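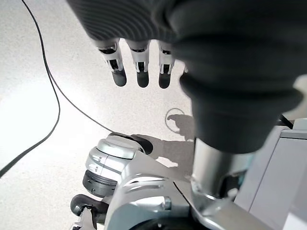 Ribbed charcoal fabric, folds on the right.

Fabric weight is quoted in grams per square metre, and it says little about warmth. My old Viro jumper is 292 gsm and keeps wind out well enough. The Trandora one is heavier and doesn't, as the knit is more open.

I cut a test square from an offcut, 20 cm a side, and weighed it on the kitchen scales. Multiply by 25 for the gsm. Scales that only read whole grams put the result out by up to 12.5 either way. I'll repeat it in November with better ones.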